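The part on the bench
Reading time: 4 min

A stepped cap is a simple thing to draw and an awkward thing to make well. It has a wide base, a narrower section on top and, in most versions, a hole through the middle. Small equipment makers use caps like this as covers, pulleys and housings. Flokdale, a workshop that turns out short runs for repair firms, has been revising one since August.

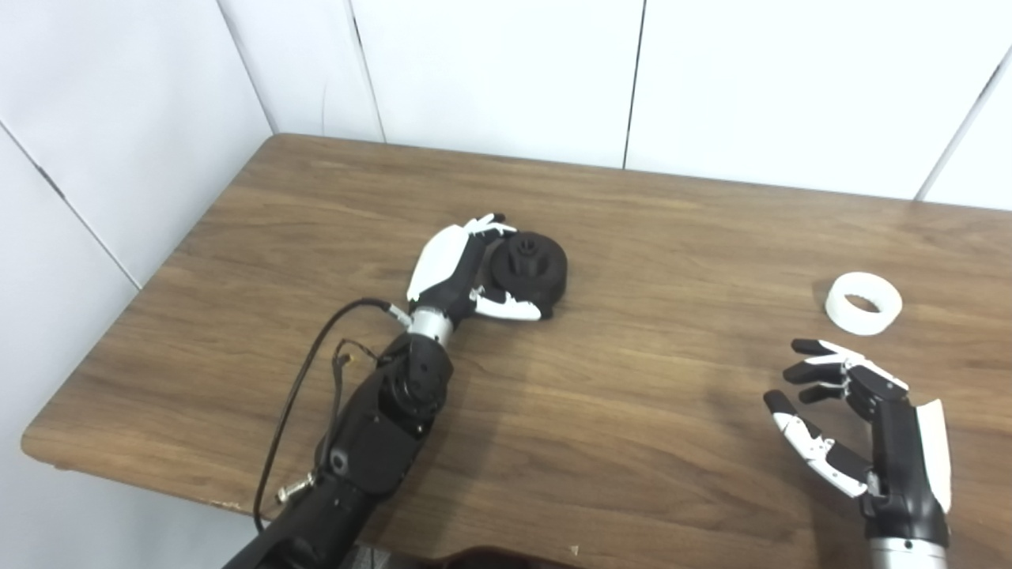 Katia Monti
Contributing writer, small manufacturing

The cap belongs to a drive unit sold under the name Drorno. The original supplier stopped making spares, and repairers were left to strip them from scrapped units. Renji Arai, who runs the design side at Flokdale, measured two worn caps and drew a new one from scratch. The worn parts disagreed with each other by more than the tolerance he wanted, so the drawing follows the mating parts instead.

The base gave the least trouble. It spreads load over a wide face and keeps the part upright when it is set down. Most of the revisions went into the hub. A raised hub is easy to print or machine, but the step where it meets the base collects stress, and the first batch had a sharp inside corner. The present drawing has a small radius there.
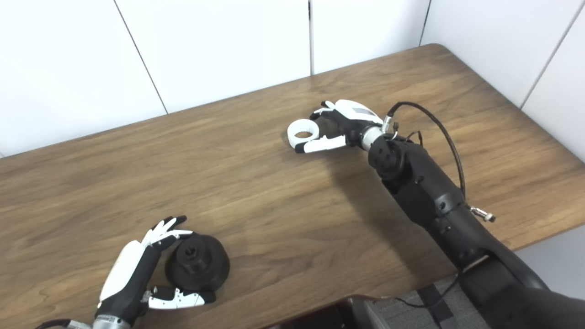

The black cap set upright, with the dark opening at the centre of its raised section.

The hole is drawn undersize and opened with a reamer. Printed holes tend to close up slightly, and the amount changes with the machine, the filament and the room. Rin Maruyama keeps a log of trial parts, which stood at 112 entries when I visited. Each line gives the bore as printed, the bore as reamed and the orientation on the bed.

Orientation matters more than colour or finish. Printed base down, the layers stack along the axis and the outside comes out round, but the hub is weaker in bending. Printed on its side, the part needs support and the bore goes oval. Flokdale prints base down and accepts a thicker hub wall.
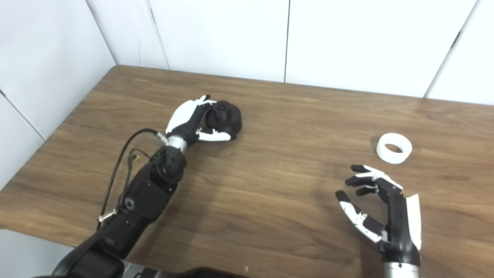 A matte 3D-printed part, its smaller boss on the upper side.

Teeth are a separate problem. An internal gear has its teeth pointing inward, so there is little room for a file and none for a standard gauge. Maruyama checks the ring against a mating gear, turning it by hand through a full revolution and feeling for tight spots. A ring that binds at one point is usually out of round. A ring that binds everywhere is undersize and goes in the scrap bin.

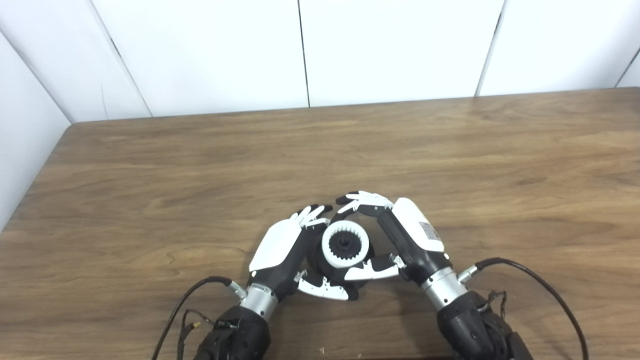 White toothed ring around a recessed black hub.

Two colours help at assembly. With a white ring against a black body, a gap at the seat can be picked out from arm's length – on an all-black unit it takes a torch. Arai would like to drop the second colour to save a filament change. Maruyama would not, and for now the order sheet still lists both.

The current batch is 32 units. Repairers are asked to return any cap that cracks at the step, along with a note of the hours run.

We use cookies to measure visits to this site. Accept all | Manage settings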